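The Club That Teaches Robots to Tidy Up

At the Pronwood maker club, the messiest table in the building is also the busiest

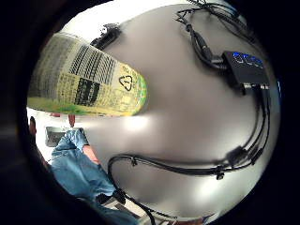 According to Ayane Takeda, the hardest part of her first month was learning to move slowly. She had joined expecting to write code from the first evening, and what she got was a bottle, a tabletop and the same short motion to practice until her wrist complained. She says she went home and started noticing how she picked up everything, toothbrush included.

That kind of noticing is what the club runs on. Its students are building Sowa, a robot that will have to clear a cluttered table at the Cuvard student meet in August, and they are teaching it by doing the job themselves first. They take up a hand-held gripper, reach for something, lift it, set it down, and do it again with the thing turned a little to one side. Every try is saved as a run. The goal is 1388 runs before the meet, and when I visited they had 299.

Ask if that's discouraging and you get a table full of people talking at once! Nikola Dudek wants to tell you about labels and shiny curves, and how a round container on its side is a completely different problem from the same container standing up. Jhosep Cárdenas would rather talk about cables. He loves them. A cable bends, it drags, it hides under other things, and he is convinced that a robot that can work around a loose one is ready for a real desk – his own, for instance.

The club began with 15 students and a budget of 500 dollars, most of which went to motors. Elżbieta Sobczak, who coaches the team, lets the students make their own schedule and their own mistakes. Early on they spent two weeks on runs that all started from the same corner of the table, and the first trained version of Sowa would reach for that corner no matter what. They kept a few of those runs and threw out the rest. Now whoever is holding the gripper doesn't get to set up the table.

Evenings start at six and are supposed to end at eight. By seven there's usually an argument going about what counts as a clean grasp, and I got pulled into one myself (I voted with Jhosep and we lost). Benoît Besson keeps the scoring sheet, and a run with a bump in it gets a small b in the margin. Bumps stay in. The team wants Sowa to see a few recoveries, too.

The next job is moving everything over to Esix, the program the students wrote for sorting their runs, which still crashes if two people save at the same time. Ayane has taken that one on. She finally gets to write her code – and she has kept her gripper shift as well.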